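Plirnon two-arm bench kit -- laundry and light chores

Home > Bench kits > Two-arm > Plirnon
Item no. 234
Listed by Simone Dantas, updated 9/8/25

The question I get asked most in the shop is "so can it do my washing yet?" and the short answer is: a bit of it, slowly, if you set the job out nicely first. I've had the Plirnon on my own bench for 18 weeks now and I'm still very fond of it, but I'd sooner you bought it knowing what it's like on a dull Tuesday.

Socks are my favourite test. They're floppy, they're small, and a sprung clip has to be open at the right moment or you've got nothing. A shirt on a hook is easy by comparison!
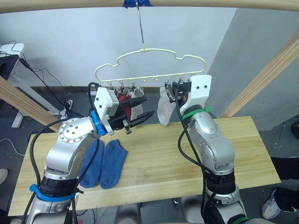

Plirnon pair at the sock hanger, blue band left, green band right.

What you get is two arms, two parallel grippers, the wrist mounts and the cable set. The bench is up to you, and so is the rail (mine took an afternoon and more swearing than I'd like to admit). Put the coloured bands on before you do anything else -- you will mix up left and right otherwise, and so will whoever is helping you.
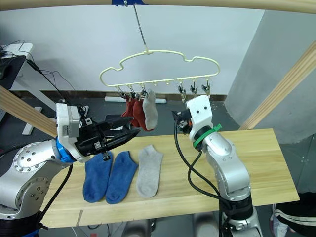 Three socks up, three still on the table.

Now the grumbles. It wants the socks flat and apart. Tip out a heap straight from the machine and you'll be sorting it yourself, so count that as your job for now. Thin trainer socks are worse than thick fluffy ones. And if the hanger starts to swing, I just wait for it to settle. Monique Texier runs hers at the Escobedo launderette and she's turned the speed right down, which I'd do too.

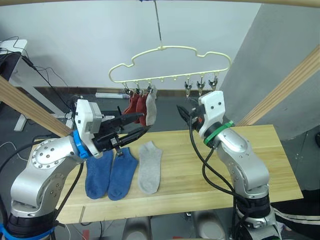
Would I leave it alone with a basket and go out? No, not this year. I do think it's worth having if you teach, tinker or run a small workshop and want to try real chores on real stuff, and it's far better at this than the old Druson, which I sold in September without a tear.

Warranty: 1,000 working hours
Delivery: nearly 4 weeks at the moment, sorry
Spare gripper fingers: sold in pairs, ask for Zuzanna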